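Subject: Re: [home-manip] Draft 3 of the household floor-work guidelines, comments by end of August?
From: Marwa Tazi
To: home-manip list

Hi everyone,

Thank you so much to all of you who sent comments on the second draft, and a special thank you to Man-sik, whose message I'm quoting below because it got me thinking on my whole drive home and I'd rather answer it properly than in three hurried lines.

Man-sik Ok wrote:
> I've read section 4 twice now and I still think the clearance rule
> is written for a lab and not for a living room. "All movable objects
> shall be removed from the work area" sounds fine until you are in
> somebody's home with their shelves and their grandmother's cushions.
> At Ogunleye we stopped asking hosts to clear rooms last year. People
> tidied so hard that the sessions were useless to us, and one host
> was quite upset that we'd judged her house.
>
> Also, what does "work area" mean? The reach of the arms? The room?
> And why 40 cm? Where does that number come from?
>
> Otherwise a good draft. The stop-word section is much better.
>
> Man-sik

So, taking these in the wrong order, the 40 first. It came from the old Rendevthorpe handbook, and I asked the two people there who might remember, and neither of them could tell me why it was 40 and not 30 or 50. My best guess is that somebody measured the longest overshoot they'd had on one particular pair of arms and rounded up. That isn't good enough for a document other groups are going to follow, so in draft 3 I've changed it. Each group now measures its own worst overshoot, at the speed they really intend to use, writes it on the setup sheet, and keeps that much free on every side of the object being handled. If you haven't measured, then you use 40 until you have. I know a couple of you will say that's still arbitrary and you're right, but I do want there to be some number for the team that turns up on its first morning without one.

On "work area," I think you've caught a real muddle, and I'm a bit embarrassed that it got through two drafts. We were using it for at least two different things. The new wording has "reach," meaning anywhere either arm could get to without the base moving, and "room," meaning the room. Reach gets the strict rules. Room gets the lighter ones: nobody under the agreed age walking through, pets behind a door, cables and poles and bags left where people can see them and won't trip.

And that brings me to clearing up, where I've come around to your side, mostly. I went back through our own session notes from the Zenonus homes, all 324 of them (yes, it took me a while, and yes, there was a lot of tea), looking for anything knocked, dropped or scratched. There were 11 entries. Every one of them was something inside the reach, and most were things the operator had put there, a mug or a roll of tape, and forgotten. I couldn't find a single one where the family's own things, sitting on their own shelves, came to any harm. So asking a host to strip a whole room protects very little and costs us their goodwill.

Draft 3 therefore says: clear the floor inside the reach, leave the furniture and whatever lives on it alone, and if something precious is close enough to worry you, move the task and not the keepsake.

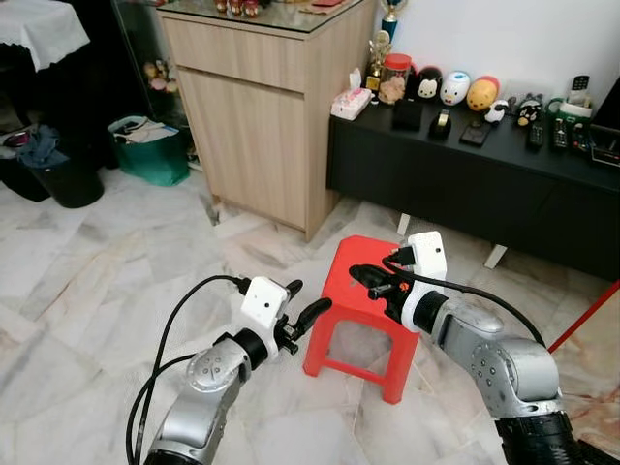
I'd also like to keep the line about starting with light, unbreakable objects in a new home, even though a few people found it fussy. A plastic stool is a lovely first task. It's big enough that both grippers have room, it doesn't matter much if it tips, and the host gets to see how the arms move before anybody goes near the dishes. Please do put the thing in the open with floor on all sides of it, and approach it slowly the first few times, even if your arms are perfectly capable of more.

Two matters I haven't settled and would really love help with. One is hard floors. Umov's team puts a thin mat down on stone and tile, and ours never has, and I don't know whether the guidelines should say anything. The other is privacy. We ask hosts to put away letters and medicine before we begin, but I don't think we ask clearly enough, and I'd be grateful to see how the rest of you word it on your forms.

Comments to the list please, or straight to me if you're shy. I'll fold them in before the end of August.

Warmly,
Marwa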